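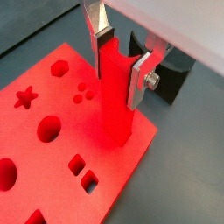 Fügen mit Gefühl

Parallelgreifer, Handkamera, Steckbrett: Ein Vergleichstest zeigt, wo die Toleranzen beim robotergestützten Einsetzen verloren gehen

Ein Formteil in eine passende Öffnung zu stecken, gilt in der Montagetechnik als Grundaufgabe. In der Großserie ist sie seit Jahrzehnten gelöst, mit Vorrichtungen, Einlaufschrägen und Werkstückträgern, die jede Lageabweichung mechanisch abfangen. Schwierig wird sie, sobald die Vorrichtung wegfällt und der Roboter selbst herausfinden muss, wo das Teil hingehört und wie es gerade zwischen den Backen sitzt.

Der Systemintegrator Talgate hat für diese Aufgabe im Oktober zwei Parallelgreifer gegeneinander antreten lassen, den Idis und den Kinsella. Beide wurden am selben Arm betrieben, beide mit einer kleinen Kamera am Handgelenk. Als Prüfkörper diente eine rote Platte mit Durchbrüchen, darunter Sechseck, Stern, Oval, Quadrat und kleine Rundlöcher. Die Bahnplanung lief auf der Steuerung Mavau, die auch die Kamerabilder auswertet.

Die Platte wurde für jeden Versuch neu auf den Tisch gelegt, ohne Anschlag und in beliebiger Drehlage. Die Software musste zuerst die Kanten der Platte finden, daraus die Orientierung bestimmen und dann die Zielöffnung auswählen. Bei diesem Schritt unterschieden sich die Aufbauten nicht. Von 30 Lagen wurden in beiden Konfigurationen alle erkannt, wobei ein Suchlauf im Mittel zwei Sekunden dauerte.

Unterschiede traten beim Greifen auf. Der Idis arbeitet mit starren Aluminiumfingern und dünnen Elastomerbelägen. Er hält ein aufrecht stehendes Teil auch dann in Position, wenn es beim Absenken auf eine Lochkante trifft. Die Kontaktkraft steigt dabei steil an und ist am Kraftsensor gut abzulesen. Der Kinsella schließt mit nachgiebigen Backen, die einen Teil des Stoßes schlucken. Für die Oberfläche des Werkstücks ist das günstig, für die Regelung weniger: Das Teil kippt in der Backe um einen kleinen Winkel, den die Steuerung nicht kennt.

Bei runden Querschnitten fällt dieser Winkel kaum ins Gewicht. Eine spiralförmige Suchbewegung führt den Zapfen in die Öffnung, und die Nachgiebigkeit hilft sogar, Klemmen zu vermeiden. Beim Sechseck und vor allem beim Stern kehrt sich das Verhältnis um. Dort muss die Drehlage stimmen, bevor der erste Millimeter gefügt ist. Der Kinsella brauchte beim Stern regelmäßig einen zweiten Anlauf, der Idis nur vereinzelt.

Insgesamt absolvierten die Greifer jeweils 108 Fügevorgänge. Die Auswertung der Kraftverläufe ergab für den Idis das klarere Signal, mit einem deutlichen Abfall in der Hochachse, sobald das Teil in die Öffnung eintritt. Beim Kinsella liegt derselbe Abfall nahe am Rauschen. Wer ihn zuverlässig erkennen will, muss die Absenkgeschwindigkeit reduzieren und verliert Taktzeit.

Ein eigenes Kapitel ist die Kamera. Am Handgelenk montiert, blickt sie an den Fingern vorbei auf die Platte und sieht damit genau den Bereich, in dem gefügt wird. Der Preis ist die Verdeckung. Ein hohes Teil zwischen den Backen schiebt sich vor die Öffnung, und blanke Finger spiegeln die Farbe des Werkstücks. Rotes Teil auf roter Platte ist für die Segmentierung ein ungünstiger Fall, den Talgate absichtlich gewählt hat. Die Schwellwerte für die Kantenerkennung mussten nach dem Wechsel auf seitliches Licht neu eingestellt werden. Mattierte Finger brachten in einem Vorversuch Besserung, gehören aber bei keinem der beiden Hersteller zum Lieferumfang.

Auch der Preis spricht nicht eindeutig für eine Seite. Der Idis kostet in der geprüften Ausführung 3.075 Euro, die Beläge sind als Verschleißteil einzeln erhältlich. Beim Kinsella wird die komplette Backe getauscht. Dafür entfällt bei empfindlichen Oberflächen der Aufwand für angepasste Fingerformen.

Für das Einsetzen unrunder Profile setzt Talgate künftig auf den starren Greifer in Verbindung mit der Kraftregelung der Mavau. Der Kinsella bleibt für Zuführaufgaben im Programm. Offen ist die Frage der zweiten Kamera. Ein fest montiertes Gerät über dem Tisch würde die Verdeckung umgehen, verlangt jedoch eine gemeinsame Kalibrierung, die nach jedem Umbau zu wiederholen ist. Eine Versuchsreihe dazu ist in Vorbereitung.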